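Unda Spill Wiping: Selected Frames
Kieran Kavanagh, Nuttall Lab

Unda is a wiping policy trained on 1,731 teleoperated demonstrations with a cloth held in the gripper. It takes one overhead view and 2 close-range views. Episodes are logged in Trarkex and capped at 2,000 control steps.

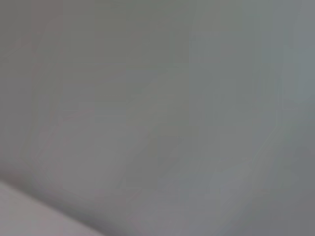
Close-range view. Gray surface, no sharp texture; pale region at lower left.

Close-range input of this kind gives the policy little to localize against. During training we dropped each close-range stream in 75 percent of batches, which made the policy rely on the overhead view for spill position.

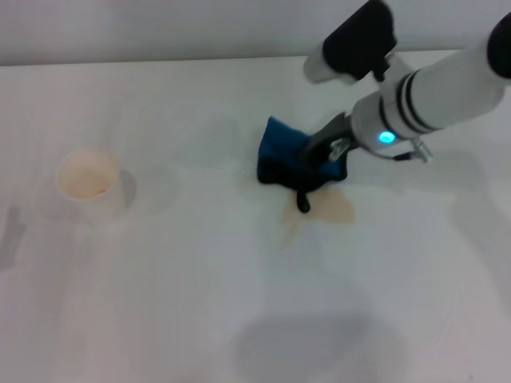

Contact force is not measured directly. It is estimated from joint torques and low-pass filtered before it reaches the policy.

Frames were sampled from the Flistmont test set without filtering for focus.

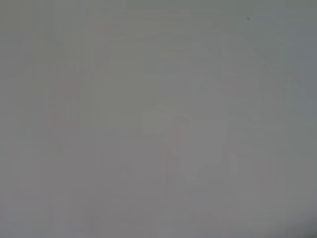
Close-range view, out of focus. Small dark speck at upper right.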